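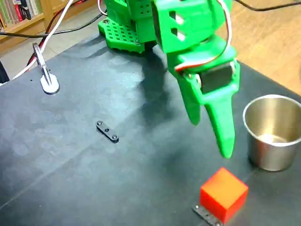

Chapter 3: Solids, Containers and the Space Between

I teach drawing in a room above a hardware store in Platell, and every June I start the new group with a block and a cup. People groan. They signed up to draw faces, or their dogs, and I get it (I wanted to draw horses!). But give me one chapter, because almost everything you'll draw later is some mix of a thing with corners and a thing that's round and hollow.

Let's take the block first. You know it's a cube, so your hand wants to draw a square, and then you tack a couple of slanted lines on the side and wonder why it looks like a cereal box somebody sat on. I did this for years. Look at the corners before you look at the sides, put down a dot for each one you can see, and only then join them up.
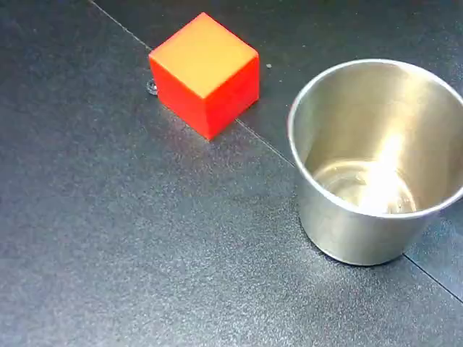
Color is where I get excited, so bear with me. We say "a red block" and reach for one pencil, and the drawing goes flat on us. On a brightly lit block like the one here, the top is a warm yellow-orange and the two sides are a deep red-orange, with the right one shaded a bit more than the left. So that's three pencils at least, and you'll want to blend the top toward orange as you get near its edges. Try it on scrap paper first. I go through a 244-sheet Kingi pad every term and most of it is scrap.

Now the cup. My old teacher, Heather Goodwin, used to say she'd drawn 3,000 cups and liked maybe four of them. The opening is an oval, and beginners make its ends pointy, like a football.

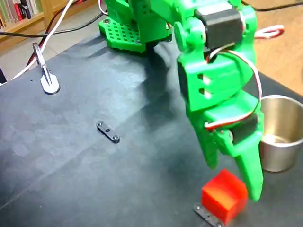 They shouldn't be pointy at all, however narrow the oval gets. Turn your paper as you draw it, and go round a few times lightly before you commit. With steel you also get glare, and the trick there is to leave the paper alone! Bare white paper beats any white pencil I've ever bought.

Put the two together and you have a third thing to draw: the gap. Check its shape as carefully as you check the block.
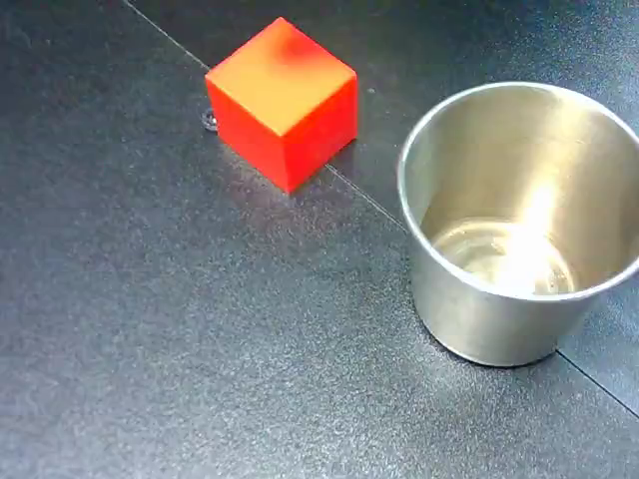 Fig. 3.4 Block and steel cup on a dark gray tabletop.

Set up your own pair before you read on. Any box and any mug will do.

Filed under: Drawing Basics / Sample Chapters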